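Teaching by demonstration
Reading time: 2 min
Home | Topics | Robots | Glossary | Next entry

Teaching by demonstration means a person shows a robot a job and the robot learns from the recording. I've kept this entry up for a while now, and I still think it's the friendliest corner of robotics!

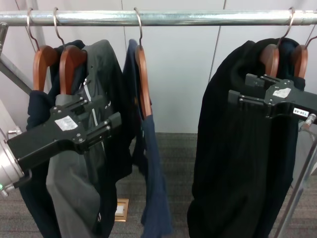

There are two main ways to do the showing. In hand guiding you grab the arm and move it yourself; in remote control (teleoperation, if you like long words) you drive it from a set of handles or a second arm. Clothes are where I'd pick remote control every time, especially with two grippers on two different garments on the same rail, when your own hands would only be in the way.

A single run is called an episode. Tyson Charbonneau, who taught me on the old Nieto handles at Clatthorpe, wanted 50 clean ones before he'd train anything. I usually quit at 40 and regretted it.
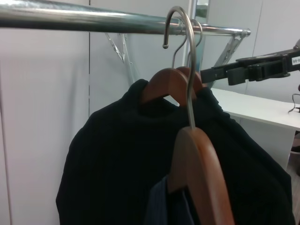 A gripper beside wooden hangers on a chrome rail.

Hanger hooks are fussy, I'll warn you. A wrist camera gets you a close view of the hook, but the arm can block its own target, so most people add a head camera too.

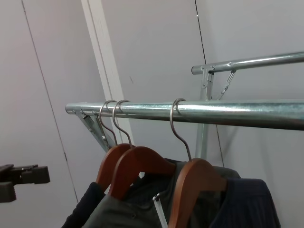
Then there's pace. Beginners stop and think in mid-air, and the robot learns the stopping along with everything else (mine sure did). Prorko, the software I use, lets you trim those pauses afterward.
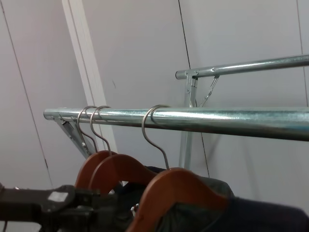
CLATTHORPE, December

I'm adding a note on mixing operators. With two people driving, keep their episodes labeled, so you can pull one set out if the styles clash.

See also: Nostico handles
Last updated: Apr 14, 2020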